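Dishes first, then we talk: can a machine do the chores yet?

Aušra Toom has washed up for a living and now tests arms that might. She says don't sell your sponge.
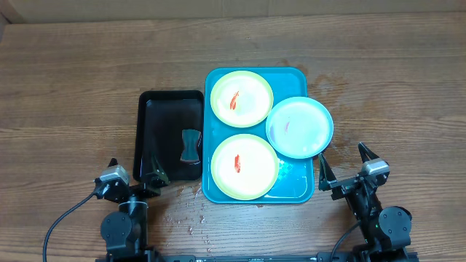
Two arms, a sponge in the black tray and plates still to do on the test table at Satik. Photo: Kadri Lukoševičius

Thursday, March 2, 2023

Aušra Toom talks fast and eats lunch standing up, so this interview happened in pieces. Part in the hallway at Satik, part on the phone while she was parking. She runs chore trials there. Before that, 3 years in the dish room of a hotel.

First question, the one everybody asks her. Can it do the dishes?

"Some dishes," she says. "A plate, on a good day, if you put the plate where it likes. A sink full of stuff after a family dinner, no. Not close."

So what's hard? Water, mostly. She goes on about water for a while.

"A dry plate is a nice flat object. Wet it and it slides, it shines, the camera gets a bright spot and thinks there's an edge there. And then you've got drops on the table. A person wipes the table without deciding to. The arm has to be told the table is part of the job."

Her team uses shallow trays instead of a sink. Easier to reach into, easier to see. She doesn't pretend it's a kitchen. "My mother saw it and asked where the faucet was. Fair."

The sponge is its own headache. Squeeze it hard and the fingers close right up, squeeze it soft and it gets left behind on the plate. Toom says they went through a lot of sponges before settling on ones with a narrow middle, which gives a two-finger gripper something to hold.

"People laugh when I say the shape of the sponge matters. In the hotel I'd have laughed to."

I asked for a number. She gave me one, a bit reluctantly. Out of 251 single plates tried in November, 52 came out clean enough that she would eat off them. That's her standard, by the way – would I eat off it. The rest were smeared, half done, or needed a hand.

"Write down that those were single plates," she says. "Not a stack. If you write that we washed 251 plates I'm calling you."

And how long for one plate? She won't say. "Longer than you'd stand there for."

Aivar Siliņa isn't bothered by that. He manages the back of the house at Ranjbar, a cafeteria that has asked to see the arms when they're further along, and he was at Satik the same morning. Slow is fine with him, he says, if it runs at night.

"I can't get people for the late shift. If it takes till 5 and the plates are clean, who cares. But I can't have someone babysitting it, then I'm paying twice."

Toom, hearing this, makes a face. Somebody does babysit it, right now. Somebody sets out the plates, moves them when they end up half off the tray, mops. She thinks the babysitting is what should get measured and mostly isn't. How many times did a person step in? Put that in the video, she says.

What about the rest of the house? We went through it quick.

Laundry: "Folding towels, yes, sort of. Fitted sheets, I can't do those myself."

Vacuuming: done, she says, buy one, they're good, pick up your socks first.

Clearing a table: getting there. Picking up a cup is okay. Knowing the cup isn't finished, no.

Shelves in a store: Better than homes, she thinks, becuase boxes are boxes and the shelf doesn't move overnight. Siliņa disagrees, he worked in a grocery before the cafeteria and says the shelf moves every night.

Scraping food off: this one she got animated about. Bits that stick are the part she'd pay for. "Rinsing is nothing. Any machine with a hose rinses. It's the one piece of dried something in the middle of the plate. You feel it with your thumb. The arm has no thumb, it has a picture of the plate and the picture looks okay."

Doesn't a regular dishwasher already do all this? She sighs, she gets that a lot also. A dishwasher washes. It doesn't load, unload, or scrape the pan. "That's the chore. The box was the easy part and we had it before I was born."

Would she have one of these arms at home, then?

"Where would I put it? I have 2 feet of counter." Then, a second later: "If it scraped, yes."

She had another trial to set up and the call dropped somewhere in the parking garage. Siliņa says he's coming back to Satik in the fall for another look.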